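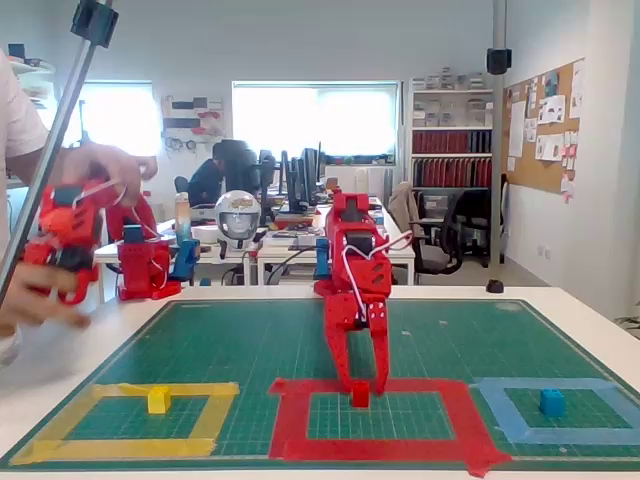 Yellow, red and light blue: taped squares on the big green mat, with a block at each.

Cutting mats are back on the tables, and I could not be happier! If you've been putting off a craft project because the kitchen counter is too precious to cut on, come and use ours. They're the green self-healing kind with the fine grid, big enough to spread out a whole sheet of card and still have room for your elbows. Odair Brandão has been laying out coloured tape on his to keep each colour of block in its own home, and now half of us want to do the same with our beads and buttons.

A few favourite tricks so far. Fengying Luo lines up her paper with the ruler marks along the edge before she even picks up a knife - so simple, and her corners come out beautifully square.

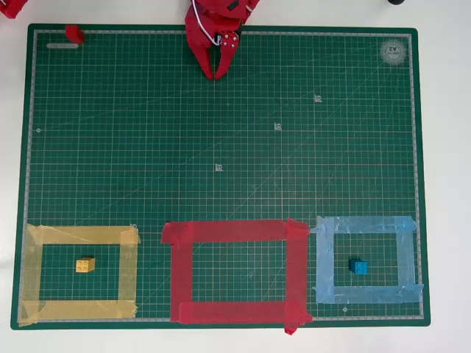 Muchen Yan swears by the diagonal lines for bias strips, and she's happy to show anyone who asks (bring a scrap of cotton, the uglier the better). Please use a fresh blade, go lightly, and take two or three passes on heavy card. Keep hot mugs and glue guns well away, as heat will warp a mat for good. Tape is fine, any colour you like, but peel it off slowly when you're finished.

The next open table is Thursday, with 8 spots. Put your name down with Yanling Shi, and bring whatever you're working on!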